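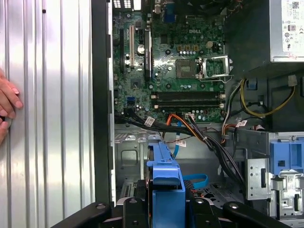 How many times does a person have to show a robot the same job before it catches on? More times than you'd guess, and the count matters less than how different each showing is from the last.

Zixuan Yao learned that the slow way. When she started the teardown project at Trondmont, a workshop that takes in retired office computers, her plan was to record 3000 runs of one task on one machine. She stopped at 333. The policy trained on those runs was wonderful on that one computer and hopeless on the next one over.

"It had memorized a box," she says. "I wanted it to learn computers."

So the collection changed, and this is where it gets really fun to watch! Now the towers rotate constantly. A Dell on its side, cover off, CPU socket open and memory slots bare, might be followed by a machine with every part still in place. Cables get pushed left, pushed right, bundled, let loose. The operator guides the gripper by hand controls, and a small camera near the jaws records what the jaws are facing – a close, crowded view full of metal edges and wires.

Drive carriers are the current obsession. They come in all sorts of shapes, and a good grasp has to land on the carrier without dragging a cable along. Yao's team keeps the clumsy attempts too, as long as the operator recovers. A run where the jaws close too early, back off and try again teaches something a perfect run can't.

Each session is 12 runs, then a break, then a different tower. Operators type a short note after every run, and the notes are a joy to read: "wire in the way, went over," or "second try, came in flatter." Those notes feed into Rumeck, the labeling tool the team built for itself last August, and they help sort the runs before training.

The newest set has 287 runs in it, far fewer than the first, and Yao likes it better. On towers it had never met, the new policy reached for the carrier and got hold of it often enough that people wandered over from other benches to watch.

Next up are memory sticks, with their fiddly little latches. Yao has already started setting aside boards for it – the more mismatched, the better.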